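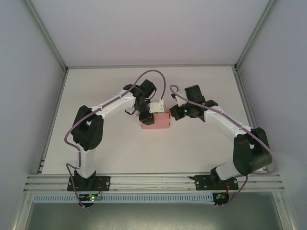 Pink fold-flat boxes: anyone else not sold on these?
Forum: Packing & Storage

dovetail_dan
Posted in August
Prakholm is pushing small folding boxes again, the ones that ship flat and you crease up yourself. Mine are the salmon pink. The listing says "assembles in seconds, no tape." I have put together 24 of them for a closet project and I have my doubts about both halves of that sentence. The long side creases fine. The end flap does not want to stay down. It lifts, you push it, it lifts again. Is this a bad batch or is this what they are?

mrs_petrichor
It's what they are. I had the Carré ones before and they did the same thing until I ran a bone folder down every line first. Takes longer than taping a regular box, so I don't know who the "seconds" are for.

dovetail_dan
I don't own a bone folder and I'm not buying one to put socks in a box.

quillback
Back of a butter knife. Same result. Don't press too hard or the color skin splits.

lowshelf446
I disagree with the whole thread so far. I've used the Faltar version for 2 years in a craft room and the flaps stay put. You have to fold every crease all the way over on itself before you start building. If you only bring it up to ninety degrees, of course it springs back. That's how board works.

dovetail_dan
I did fold them over. Both directions. Look at the edges after you've done it a few times and tell me that's good stock.
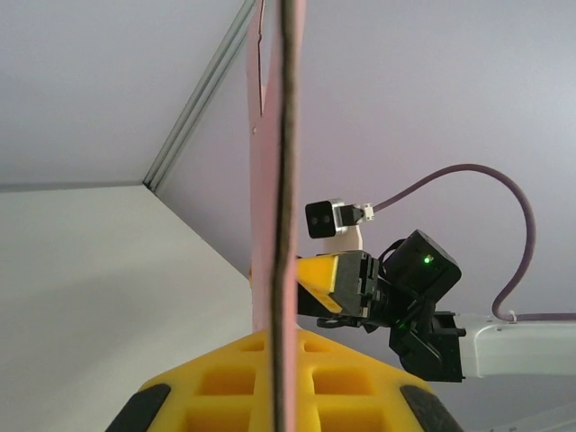

Every one I've handled ends up a little ragged where it was cut, and the edges go dark while the face stays pink. On a shelf at eye level you notice. For the price I expected a clean cut.

lowshelf446
You're judging a cheap box by its edge. Once it's closed you see the face.

mrs_petrichor
You see the edge when it's open, and mine live open because I'm in and out of them all day. I'm with Dan on this. The face gets fine lines too if you handle it much. I would not stack anything heavier than ribbon on top.

grommet_and_sons
What is the board though? Paper all the way through or is there foam in it? The Prakholm page says "premium sheet," and that could be anything. I asked their chat and got told it was "a premium material." Okay.

dovetail_dan
Couldn't tell you. Stiff, matte, doesn't feel waxy. I haven't cut one open.

quillback
Try one sitting flat on a table before you blame the stock. People start with the sides because they look like the main event. Do the middle panel first, keep it pressed down, bring the far flap up and hold it, then the sides. It helps a lot to have something holding each side at the same time. I use two soup cans. 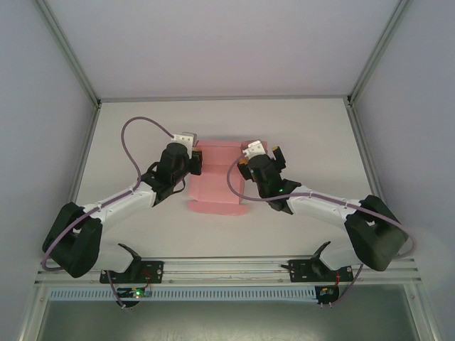 Opened out on the table, creases started, far flap already lifting a little.

dovetail_dan
Yeah, so there's the flap. It wants up when I want it down and down when I want it up.

lowshelf446
It's supposed to be up at that stage! It's the end of the box!

dovetail_dan
Then why does it pop loose once the tab is in?

lowshelf446
Because the tab isn't in. Push until you feel it catch. Mine took a good shove the first few times.

grommet_and_sons
"A good shove" and "assembles in seconds" are from two different boxes.

mrs_petrichor
Has anyone tried the Grokier clips? They're sold as an add-on for this. I'm suspicious of any box that needs a clip sold separately, but I'd take a used set.

quillback
Tried them. They hold, and they also stick out enough that the boxes won't sit flush next to each other. I took them off and put a dot of glue under the tab. Won't fold flat again, obviously.

grommet_and_sons
So now it's a glued box. You can get those already glued.

dovetail_dan
Update. Did 3 more tonight quillback's way, middle panel first, soup cans on the sides. Two held. The third let go when I picked it up by the end. I'm keeping the ones I've built and I won't reorder. lowshelf, if you want to tell me what size your Faltar ones are I'll look at them, but I'm not promising anything.

lowshelf446
Small. I'll measure when I'm home. And fold them all the way over!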